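Small fabrics, small furniture
The Wonstead miniature room table
Gallery page by Mei Obi
Saturday, August 15, 2026

Welcome to the gallery. I make rooms in small scale, and this page is for the part of the work which I like the most, when the fabrics and the little pieces are still lying flat together and it is not decided what belongs to what. I write a line or two for everything, and for some things more, as I have many thoughts about curtains.

I started the Wonstead rooms in May with a kitchen. Now there is also a garden room, a bedroom and a narrow landing that has a window but no purpose yet. The bigger pieces are from Boonyarit, a shop where they sell old dolls' house furniture by the bag. The fabrics are mostly from the remnant basket at Tuvlow. I am grateful to both shops for their patience with me, especially on the days when I bring my own ruler.

Click on a name in the list to go to its note.

The lemons
Pale blue with large yellow lemons and dark green leaves. I know that the print is too large for a small room. One lemon would be as big as the head of the person who lives there. Still I keep it, for a big print works well when it is used like a wall painting, on one side only.

The little flowers
Very small flowers in red, pink, white and dark blue, on a light ground. This one is easy. It can be a bedcover, a curtain, a lining for a drawer. I bought 2 metres of it and I already regret that it was not more.

Lemons next to flowers
My sister thinks that these two should never meet. I tried them side by side for several evenings, under the lamp and by the window, and I find that they are friendly with each other. The dark blue in the little flowers helps, and the pale blue behind the lemons is quiet enough.

The lattice
Orange-tan wood, with a small square grid inside a solid border. It could be the back of a seat or a trellis for the garden room. I like it as a trellis. I have tried to make leaves for it from green paper, but they looked like salad, so I will wait for a better idea.

Green plastic
Every room I make has one shiny thing in it, and for the garden room I want it to be green. Plastic is not loved by the people who make serious miniatures. I understand them, but in my grandmother's house there was much plastic and it was used every day, and a room without any would not be true for me.

Something in cream
Beside a strong green I put cream and not white. White looks cold next to it in the evening light, and the other colours begin to look dirty.

Notes on the rooms

The kitchen
The floor is made of card, scored with a bone folder and painted 2 times. The first paint was too pink. The shelves are coffee stirrers, which I sanded until my fingers complained. In the corner there is a stool that has no maker's mark, and the seat was repaired by somebody before me with very neat stitches. I left the stitches as they are.

The garden room
Up to now this one has only two walls. I want to have the lemon fabric on the long wall, stretched on card, and the floral one as a cushion on the bench. A friend asked why I do not use wallpaper. Fabric takes the light more softly, and also I can remove it when I change my mind, which happens often.

The bedroom
The bed was the first thing I bought at Boonyarit. It came in a bag with 14 other pieces, among them a bath, half of a piano and a very good ladder. The bedcover is from the floral fabric and I made it three times. The first was too thick and stood up like a tent. The second was the right thickness but I cut it against the grain, so it hung crooked on one side. The third is thin, with no wadding at all, and I pressed the folds with a hair straightener on low heat.

The landing
There is a window with a strip of the floral fabric beside it. Strips are what is left over when you cut panels, and I keep every one that is wider than my thumb. They become ties, borders, book spines and once a scarf for a bear.

Notes on the materials

Choosing a print
I take a piece of card with a hole the size of the wall or cushion, and I move it slowly over the cloth. In the shop the whole fabric speaks to you, but in the room you will see only what is in the hole. The ladies at Tuvlow are used to this now. With the lemon print I found three good places where a leaf goes across the corner, and I marked them with pins.

Pressing
All pieces are pressed before I cut them, from the back, without steam. A crease looks like nothing in your hand, but in a small room it is like a fallen branch. If a crease stays, I turn the piece so that the crease will be at a fold.

Glue
For fabric on card I use the thin white glue from Jetent, put on the card and never on the cloth. I spread it with an old bank card, wait for a short moment and then lay the fabric down from the middle to the sides. The corners are last. I have a tin of spoiled corners that I keep for testing new scissors.

Keeping things together
Before I had trays I had boxes, and before the boxes I had a carpet where everything was lost. Now each room has its own tray with the cloth at the bottom and the hard pieces on top – it is also how I carry them from the cupboard to the table. Paper labels I write with pencil, as the ink one time went through to a curtain.

Colours in the evening
I decide on colours only by day. Under my lamp the orange wood becomes nearly red and pale blue becomes grey. I have made two wrong cushions in this way.

What I am looking for
If you have small pieces of cotton with tiny prints, I am happy to exchange. I look most of all for stripes in faded green, and for checks where the square is smaller than a grain of rice. I have plenty of brown velvet to give, and also a bag of brass hinges that are too big for me. Please write through the contact form and tell me the size of the piece, and if it was washed before.

I am also looking for the other half of the piano – I know that it is a small hope.

Visiting
The finished kitchen will be on the shelf at Boonyarit, on the left when you come in, until they need the shelf. The other rooms stay at home for now. You may look at them there with your eyes and your children's eyes, but the chairs are not glued, so please keep the hands outside.

Lemons, little flowers and the wooden lattice 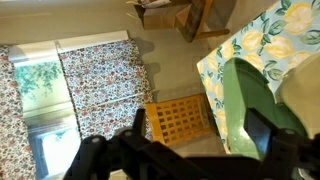

How do I stop the edges of small cotton pieces from fraying?

Put a thin line of white glue along the cutting line on the back of the fabric, let it dry fully and then cut through the middle of the glue with sharp scissors. The edge stays clean and you do not need a hem, which would be too thick at this size. Test it first on a leftover strip, for on some thin cottons the glue can leave a darker mark on the front.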